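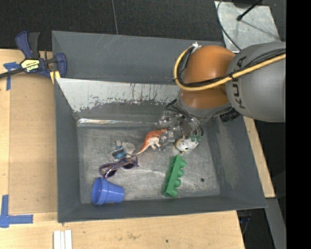

3 min read

Durkilside Community Orchard and Allotments
Minutes of the winter meeting, Dec 23, 2023

Present: Gintarė Ramanauskas (chair), Piret Jankauskaitė (minutes), Meenakshi Semwal, Inese Rätsep, Dace Hunt and 11 plot holders.
Apologies: received from three plot holders on the lower terrace.

The meeting was opened at 10:15 in the seed room.

1. Minutes of the last meeting
The minutes were read and accepted with one correction. In item 4 the word "pears" should be "plums". Dace Hunt asked that the correction is also made in the copy on the notice board.

2. Water
Meenakshi Semwal reported that the main tap by the upper gate was closed for winter and the pipe drained. The tap at the lower gate is still open, for those who keep hens. The water bill for the season was 973, which is higher than in the year before. Meenakshi thinks that the reason is the dry spring, but one plot holder said that a hose was left running for a whole night in the week of the plum harvest. There was a discussion about hoses with timers. It was agreed that Meenakshi will ask for the price of two timers and bring it to the next meeting.

3. Fruit trees
Inese Rätsep has walked through the orchard with the old planting map. We have now 46 apple trees which are bearing, and four which should be taken out because of canker. She proposed to cut these four before the end of winter and to burn the wood on the site. Two members would prefer to keep the oldest tree one more year, as it stands alone and the fruit is good for juice. Vote: nine for cutting all four, five against, two did not vote. The proposal is accepted.

Pruning days will be announced on the board. Please bring your own saw and clean it between the trees. The long ladder is repaired, but the short one should not be used.

4. Leaf compost
The leaf heaps behind the shed are full. Dace Hunt reminded everybody that walnut leaves go to the separate heap by the fence - this was already agreed two years ago. Some bags with kitchen waste were found in the leaf heap again. Cooked food is not allowed there. Dace will make a new sign, with bigger letters.

5. Money
Gintarė Ramanauskas presented the accounts. Income from the apple sale was 216, and from the seedling sale 195. All plot rents are paid except two, and both plot holders have promised to pay in January. The rent for next year stays the same. Accepted without vote.

6. Waiting list
Two plots will become free in spring, number 8 and the half plot next to the nut trees. The half plot is shady and was refused by the first family on the list. Piret Jankauskaitė will write to the next ones. It was asked if the half plot can be used for currants by everyone together. No decision; it will be on the agenda again if no family wants it.

7. Other matters
- The lock at the upper gate is stiff in cold weather. Inese will bring oil.
- Found in the shed: one green glove, a child's scarf and a good pair of shears. Please ask Dace.
- Seed orders should reach Meenakshi before the middle of January. Potatoes are ordered separately.
- One member asked for quieter music during the autumn work days. The chair took note of this.

The meeting was closed at 11:50. The next meeting is in March, in the same room, and the day will be put on the board.

Minutes written by Piret Jankauskaitė
Checked by Gintarė Ramanauskas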